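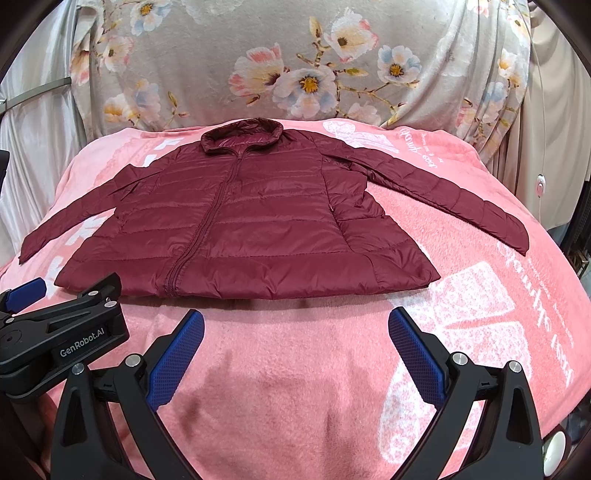
Ticket 2802: Product photos rejected on bulk upload
Status: Resolved
Opened: 2020-09-16
Reporter: Domenica Sutter
Component: Cendon listing importer

Summary
Bulk import of 18 outerwear listings into the Borideo storefront stops partway. 15 listings publish. The other three stay in draft with "media reference missing". The burgundy quilted puffer jacket is one of the three.

Steps to reproduce
1. Export the listing sheet from Eltum as CSV.
2. Load the sheet and the photo folder in Cendon.
3. Run the import with "match by SKU" turned on.

Expected: all rows publish with a main photo.
Result: three rows fail. Uploading the same photos by hand works.

Log
Entry 1. Checked file size and format on the failed rows. All within limits.
Entry 2. Cleared the media cache and ran the import again. Same three rows.
Entry 3. Compared SKUs in the sheet with the file names. The failed SKUs start with a zero. Eltum writes them as numbers, so the zero is dropped and a 7-digit SKU comes through with six.
Entry 4. Set the SKU column to text in the export template. All rows published.

Cause
Column type in the export template. No fault found in Cendon.

Follow-up
Template saved as the default for the Panagiotou account. Older exports need the column fixed before they are loaded again. Request filed for the importer to warn on short SKUs, planned for October.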